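Visites > Ateliers > Ristport

Portes ouvertes chez Plevari, Ristport. On nous avait promis 300 visiteurs et du café ; le café s'est fait désirer. Quentin Vidal, chef d'atelier, parle des engrenages comme d'autres parlent de leurs enfants — longtemps, et sans photos. J'ai retenu que le pas de denture se respecte et que 40 minutes debout, c'est long.
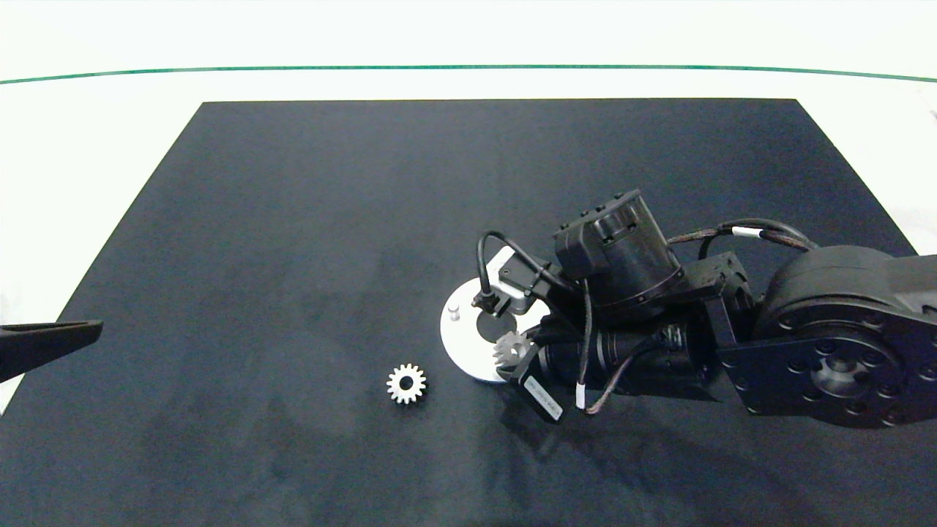 Petit pignon droit en métal, au-dessus de son socle blanc.

Retour par la navette Hajdu, deux arrêts trop loin.

2 commentaires · 40 partages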